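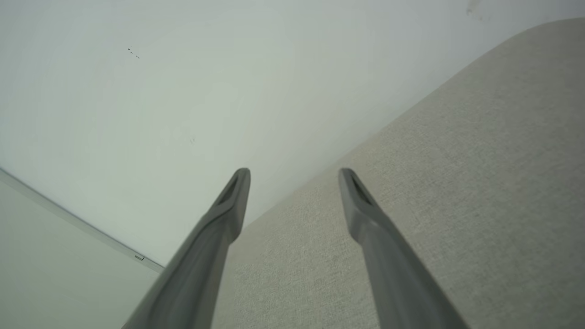

Wrist view at the Stodano open day, gripper open, beige fabric behind it.

fentonrail
Went to the Stodano open day in August. They had one arm working around upholstered pieces in a mocked-up living room. I stayed for 32 runs and wrote down 5 where the operator stepped in. Wrist view was up on a monitor the whole time.

moss_442
Which arm? I heard they dropped the Pasach.

fentonrail
Still the Pasach. The Denano one was on a stand, powered off.

gluepot
5 out of 32 is poor for a demo. They pick the room and the lighting. I wouldn't pay for that.

kettlebrook
Disagree. I was there in the afternoon and they let visitors move the furniture between runs. The Ayala demo last year had everything bolted down.

gluepot
Moving a cushion a few inches isn't much of a test. And plain fabric against a white wall is the easy case.

moss_442
Beige on white isn't that easy for a camera. Soft light, low contrast. The edge looks clean enough in that picture though.

kettlebrook
Did anyone ask about the fingertips? Both have a dark slot near the end.

fentonrail
I asked. The guy at the desk didn't know and said to email them. Will post if I get a reply.

gluepot
Price?

fentonrail
Not given. Sign-up sheet only. I was number 261.

moss_442
Long list for one arm. I'll try the evening session next time.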